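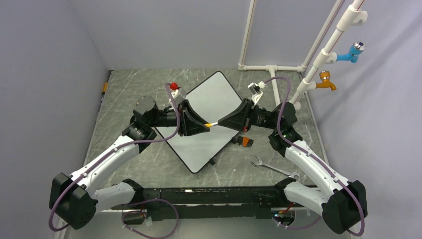
Courses > Robot Learning > Week 6 > Handout
4 min read

Week 6 - learning long bimanual tasks from demonstrations

Running example is the whiteboard writing task from the Clarkside set. Two arms, one marker. Read the Oláh notes first if you missed last week.

Policy = action chunking. Network sees the camera views plus joint positions, predicts the next 42 actions, runs them, predicts again. Why chunk? Single-step prediction drifts. Small errors push the arm into states the demos never covered, then bigger errors. Fewer decisions - less compounding. Cost: slower to react inside a chunk.

Data: 1,936 teleoperated demos. Split by session, NOT by frame. Neighboring frames are near copies, so a frame split leaks and your validaton loss looks great for no reason.

Wrist view matters most once the tip is on the board. Fixed view can't resolve contact, grippers hide it. Yellow ink on white is low contrast too, keep that in mind for the ablation. 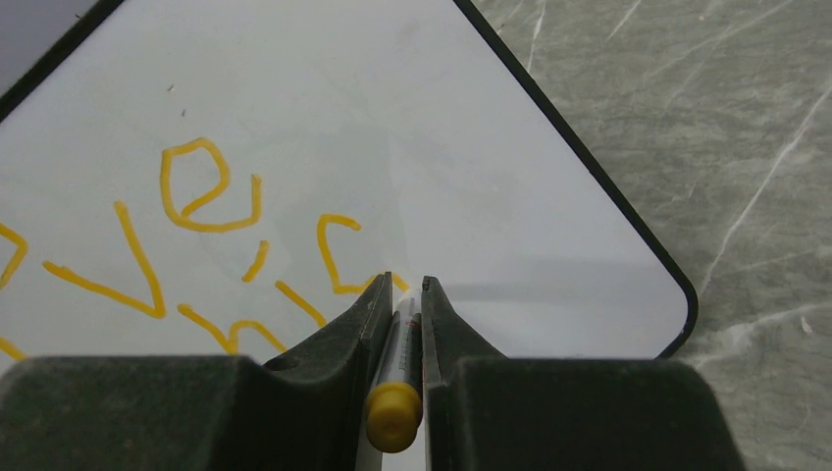

Gorkesness asked whether a lower validation loss means better writing. Not reliably. Rank checkpoints by rollouts. In the Warnirgate runs the lowest-loss checkpoint finished 77 percent of strokes and an later one beat it.

For next time:
- rerun with chunk length 6, compare drift
- drop the wrist camera, same seeds
- report per stroke, whole-word scores are too coarse

Due 20th January.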